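About Itness

Itness records how people do ordinary jobs with their hands and prepares those recordings so that robot arms can be trained on them. We work in two ways. In the first, a demonstrator carries a gripper in each hand and does the task directly. In the second, an operator drives a pair of arms from a control station. Most of our output comes from the first method.

Handheld sessions are run in furnished rooms, at sinks, counters and tables.

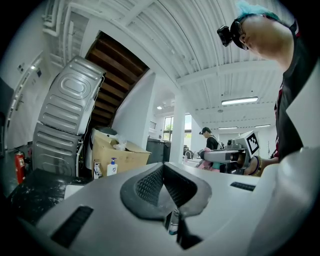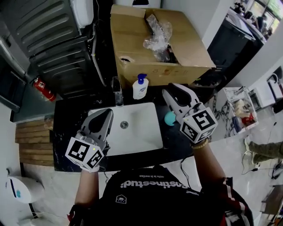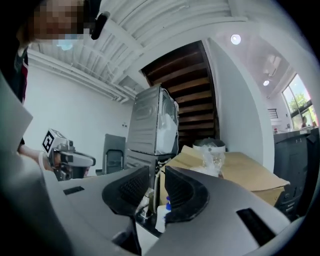
Handheld grippers in use during a recording session.

How we started

The company was set up by Teresa Mac Carthaigh and Aoife Mulcahy. Teresa had worked on machine calibration and Aoife on packaging lines, where she spent a good part of each week reprogramming arms whenever a carton changed size. Their first project was a set of demonstrations for an arm that had to place bottles upright on a shelf. It was recorded in a borrowed kitchen over one September, and most of it had to be thrown out. The clocks on the two grippers had drifted apart and the left hand arrived at each bottle before the right hand had let go of it.

The synchronization procedure written after that project is still in use, with revisions. Every session begins and ends with it.

What we do

A client sends us a task and, where possible, the objects. We write a task sheet that gives the start state, the end state, and the limits on what the demonstrator may do in between. A task sheet for a sink counter might say that a bottle starts to the left of the faucet, ends to the right of it, and may be passed from one gripper to the other once. It does not say which path to take. Variation in the path is part of what the client is paying for.

The demonstrator then repeats the task with the objects moved between takes. Each gripper carries a camera that looks out past its own finger pads, so the recording shows the contact between pad and object from close by. Square printed markers are fixed to the grippers, and a head-worn camera gives the wider view. From these we recover the position and orientation of each gripper over the length of the take, along with the opening of the jaws.

Remote operation is used when the task depends on the arm itself: its reach, its joint limits, or the force it can apply. It is slower. An operator who needs a few seconds to set a bottle down by hand may need several times that through the control station, and the motion is less even. We recommend it for a small share of a data set, usually recorded last, after the handheld material has shown which steps are difficult.

Projects

Aveo is our general household set. The current release holds 929 tasks, from moving a soap dispenser to folding a dish towel over a rail. Each task is recorded by at least 2 demonstrators, so that no task reflects one person's habits.

Cronin is a smaller set of two-handed tasks in which an object is handed from one gripper to the other. It holds 129 tasks and is the set most often requested by groups working on coordination between arms. Each take is labeled at the moment both grippers are in contact with the object.

Ginano is our review software. It plays the views of a take on one timeline, marks stretches where the tracking was lost, and lets a reviewer accept, trim or reject. It was written for our own use and is now licensed to clients who record their own material.

How takes are checked

All takes are reviewed by a person who was not the demonstrator. The usual grounds for rejection are a marker hidden for too long, an object that leaves the view of both gripper cameras, or an end state that does not match the task sheet. A dropped object is not grounds for rejection if the demonstrator picks it up again and finishes. Those takes are tagged as recoveries and delivered separately - several clients ask for them first.

Files are delivered with calibration data for each gripper, the task sheet, and the reviewer's notes. Faces are blurred in delivered video. Demonstrators sign a consent form before the first session and can withdraw their recordings up to the date of release.

Working as a demonstrator

No technical background is needed. New demonstrators complete 200 practice takes before anything they record is kept. Most find the narrow field of the gripper camera harder to get used to than the weight in the hand: a wrist turned slightly too far will point the camera at the ceiling and lose the object. Sessions are divided into short blocks, with rest between them.

Contact

Inquiries about data sets and licensing go to Aoife Mulcahy. Inquiries about calibration, gripper hardware and recording in your own facility go to Teresa Mac Carthaigh. Please include the task, the objects involved, and the type of arm you intend to use.

Page last revised January 15, 2023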